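Gripper comparison, bottle and snack cell - gallery

Skiltcombe bench, page updated August 20, 2026

We are comparing two sets of parallel fingers, Drindex and Antoniadis, on one pick: soda bottles from a conveyor into a wire mesh rack. Each set gets 51 cycles at the same closing force, with the Fuvura controller left on its stock settings. The bottles are partly there to be awkward - smooth, round and easy to dent.
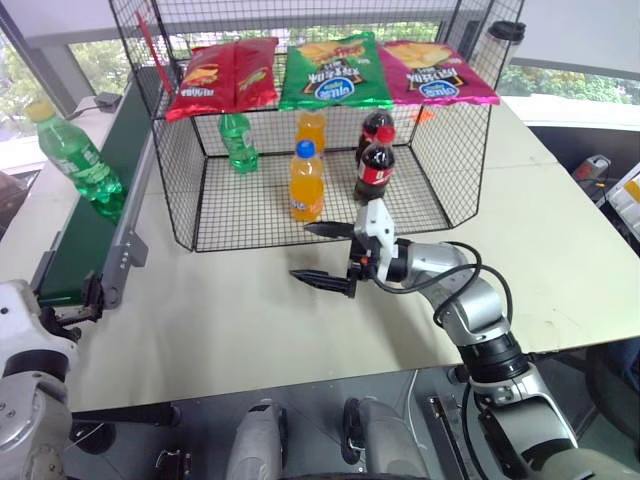
Rack on the table, right gripper open in front of the bottles. One green bottle on the belt at left.

The top shelf carries three bags of chips. Bags are scored separately, as a pointed fingertip that suits a bottle neck can pinch a bag seam. Clearance at the lower level is the main limit on approach angle, and we hold the wrist speed down inside the last 25 mm. 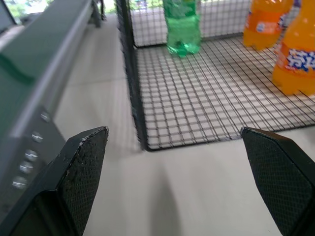
Ekrem Keskin
Test Engineer, End Effectors

Wrist camera view between the open fingers, with green and orange bottles in the mesh rack. Both pads have a textured face; the left one shows whitish specks along its upper edge. Pads are wiped every 19 cycles and replaced at 2,000.

Slip counts and force logs for both finger sets will be posted in November, together with the wrist camera mounting notes.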